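Notebook entry: moderation flags on the Nollon help boards
Saturday, March 12, 2022. Entered by Rhydian Beddoe.
Print this page | E-mail this page
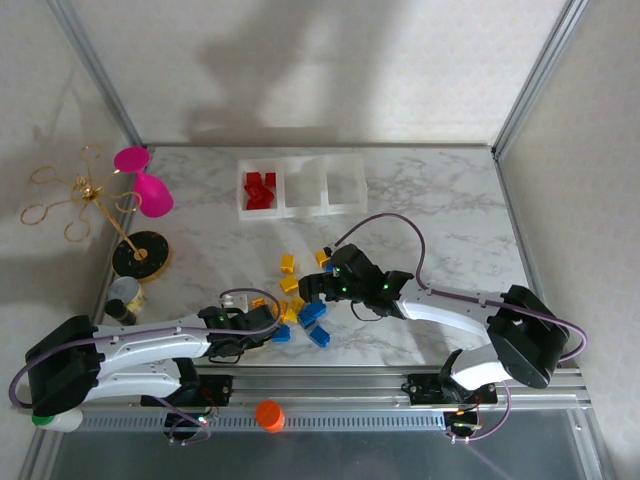 Purpose

To establish why members of the Nollon boards continue to see closed flags listed as "pending" in their profiles. The matter was raised again on the Musteo board this week.

Records examined

The export contained 314 flags. Of these, 61 were shown to the member as pending although a moderator had already closed them. All 61 had been raised against comments, and in every case the comment was deleted before the flag was reviewed.

Findings

The profile page reads the flag's status through the comment record. When the comment is deleted, the lookup returns nothing and the page falls back to its default label. The moderator queue reads the flag table directly and is correct. Flags on questions and answers are not affected.

Seven members had flagged the same comment a second time under a different reason. Two of them received the automatic notice about repeated flagging. Those notices should be withdrawn.

Action

1. Change the profile page to read from the flag table. Wan has the ticket.
2. Withdraw the two notices and write to the members concerned.
3. Reword the label "pending" to "awaiting review" when the Zanel release is prepared in June.

Not yet checked: whether the weekly e-mail summary uses the same lookup. The code for it is kept separately and I did not have access today.

Comments (3)

Wan: Ticket accepted. The summary does use the same lookup, so I will correct both together.

boardreader: Does this apply to flags I withdrew myself?

R. Beddoe: Withdrawn flags are stored separately and display correctly.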